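Hospitality Operations II
Unit 4 handout: Writing the Property Listing
Instructor: Meenakshi Pisharody

Read this before the workshop. It replaces the old Unit 4 handout, which still told you how to fax a rate sheet.

4.1 What a listing is for

A listing exists so that a tired person with eleven browser tabs open can close ten of them. Most small properties write theirs as if the reader had already decided to come and only wanted to hear about the owner's love of the region. Save the love of the region for the second paragraph. In the first, the reader wants to know where you are, what kind of place you are, how many rooms you have and what happens about breakfast.

Our running case this term is the Primden, a guesthouse with 7 rooms on the lake road outside Bolinura. Its first listing opened with "Nestled." So did the listings of its three nearest competitors. You will lose a point every time you nestle anything in this course, and two points for "a stone's throw," which has been used for distances no human arm has ever managed.

4.2 Location

Give distance and travel time, and say how the guest is traveling. "Ten minutes from town" was true of the Primden if you had a car and the road was clear. Guests who arrived by bus and walked it wrote reviews, and they wrote them at length.

Name one landmark a stranger could find on a map. If there is a hill, mention the hill.

4.3 Rooms and capacity

State the number of rooms, the bed sizes and which rooms have stairs. "Cozy" is read by everyone as "small," so you may as well give the floor area. The Primden's smallest double measures 200 square feet. Once the listing said so, the complaints about it dropped off, and the room itself had not grown an inch.

4.4 Meals

Breakfast causes more trouble than any other line in a listing. Write down the hours, whether it is included, and whether it is cooked or laid out. "Continental" means something different on every continent. If you serve dinner, say on which evenings and how late the kitchen takes orders. A guest who checks in at 9:40 p.m. to find the kitchen closed at 8:00 will not be soothed by your view of the lake.

Settle the table before you write about it. If the listing promises "table service," there ought to be a standard setting behind the phrase, written down somewhere, and the same one each morning.
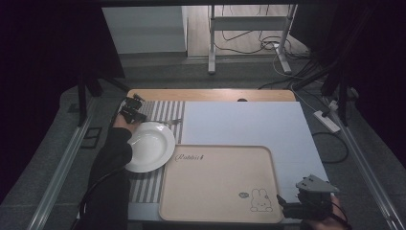
Fig. 4.2. Striped placemat, wide-rimmed soup plate, fork and tray.

4.5 Rates

Quote the lowest rate a real guest could book on a real night. The Primden advertised "from $79" on the strength of one night in February. Hiba Haddad's reading on rate display (in the course pack) covers this properly, and I won't repeat it except to say that taxes and cleaning fees belong next to the price, in type a person can read.

For groups, give the whole-house rate as a separate line. The case uses $799 a night with breakfast. Do not make people email you for it. They won't.

4.6 Length and platforms

Savico, the booking platform in our case, allows 2,000 characters, including spaces. Students tend to treat this as a target. Ametepe, the regional directory, shows only the opening couple of lines before the reader has to tap "more," so whatever you most want known goes there. Write the Ametepe version first and let it grow into the Savico one. Going the other way means cutting your own sentences, and I have seen the faces.

Exercise for the workshop

Work in pairs. Rewrite the Primden's original listing (course pack, after the Haddad reading) for both platforms. Hawi Kassa and Gadisa Weldu wrote the sample answers from last August's section, and they are posted so you can see two good listings that disagree about nearly everything, including whether to mention the rooster.

Bring a printed copy. Swap with another pair and underline every claim a guest could check on arrival. If most of the page has no line under it, start over.

Questions about the exercise go to Hawi Habte, who is grading this unit and is less patient about "nestled" than I am.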